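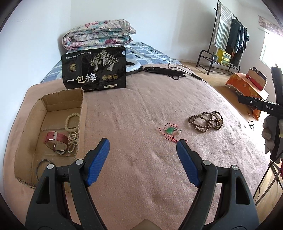
Purnlow Calloway Wicket-Keeping Gloves, Adult

The Calloway is the senior match glove in the Purnlow range, cut for club and county-level keepers standing back or up to the stumps. It replaces the earlier Polcombe model and keeps the same hand sizing, so existing Polcombe users should order the size they already wear.

Construction

The palm is a single piece of pimpled rubber bonded to a leather base. The rubber is supplied with a light factory coating that wipes off with a damp cloth. Finger backs are full-grain leather with a cotton lining. The thumb and index finger are joined by a one-piece web that meets the current laws on glove design – no extra reinforcement is fitted across the web, and none should be added.

Finger caps are molded and stitched in. They cannot be replaced by the user. The cuff is 100 mm deep, semi-rigid, and open at the inner wrist to allow the hand to turn down for low takes.

Inner gloves

Inners are not included. The Duvitz padded cotton inner is recommended. Chamois inners can be used, but they add thickness at the knuckle and may require the next size up.

Sizing

Measure from the base of the palm to the tip of the middle finger with the hand flat. If the measurement falls between two sizes, choose the smaller. The leather eases with use, mainly across the back of the hand.

Preparation and care

Take throwdowns with an old ball for several sessions before match use. Do not apply oil to the palm. Dry the gloves at room temperature, away from radiators and direct sun, with the fingers open. Worn palms can be refaced by Purnlow – send both gloves, even if only one is worn, as the rubber is matched in pairs.

Specifications

Product code: 1820 (white with navy cuff), 1753 (white with green cuff)
Palm: pimpled rubber on leather
Back: full-grain leather
Lining: cotton
Cuff depth: 100 mm
Sizes: Adult, Large Adult
Supplied as: one pair, mesh carry bag
Warranty: 2 years on stitching and finger caps; palm wear excluded

Large Adult in code 1753 is out of stock until March.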